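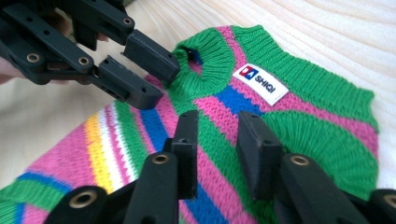

How to wash a knit sweater without shrinking it

Most advice on washing knits is written by people selling something. I have tried the 11-step routines and the special soaps, and I doubt most of it matters. What does matter is heat, rubbing and how you dry the thing.

Read the care tag first. If it says wool, treat it as wool. If it says acrylic or cotton, you can relax a little. If there is no tag, assume the worst and wash it cold.

What you need

A clean sink or tub, 2 towels, and a mild detergent. I bought a bottle of Osteser wool wash last October and compared it with plain dish soap on a pair of old sweaters. I could not tell them apart afterward. Maybe you can.

Washing

1. Fill the sink with cool water and stir in a teaspoon of detergent. The bottle will tell you to use more. Ignore it.

2. Turn the sweater inside out and push it under. Leave it for 15 minutes. Some sites say to soak overnight – I wouldn't, especially with strong colors that might bleed.

3. Squeeze gently. No scrubbing, no twisting.

4. Drain and rinse with water at the same temperature until the suds are gone.

Vinegar in the rinse is supposed to "lock in" color. I have seen no sign of it with modern dyes, and the kitchen smells like pickles.

Drying

Roll the sweater in a towel and lean on it. Unroll, move it to the dry towel and pat it back into shape, starting with the shoulders. Keep it flat. A hanger will stretch a heavy knit, padded or not.

Flip it after a few hours. Thick collars and cuffs take the longest, so check those before you put it away.

What about the machine?

The hand-wash cycle on my Brunda is fine for acrylic, in a mesh bag, with the spin at 400. I still wouldn't trust it with wool, whatever the manual says.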